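Gripper Cells: Site Rules FAQ

Who can clear a stopped cell?
Anyone signed off by Yamila Ibarra or Nahuel Zúñiga. Apply your own lock before you open the gate.

What is the speed limit in teach mode?
Staver cells are capped at 20 per cent of programmed speed. The cap stays on for the first 30 cycles after any program change.

How often are gripper fasteners checked?
Every 45 operating hours, and after any collision — minor ones included. Check that each screw on the bracket plate is seated and colour-mark it once torqued. Record the result in the Prakon log.

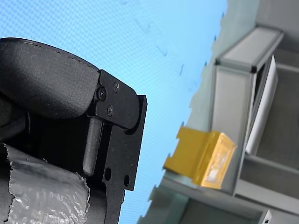 Loose film or wrapping near a moving joint is logged as a defect. The cell stays locked out until it is removed.

Where do I send a variance request?
To Jocelyn Lagman, before the July review.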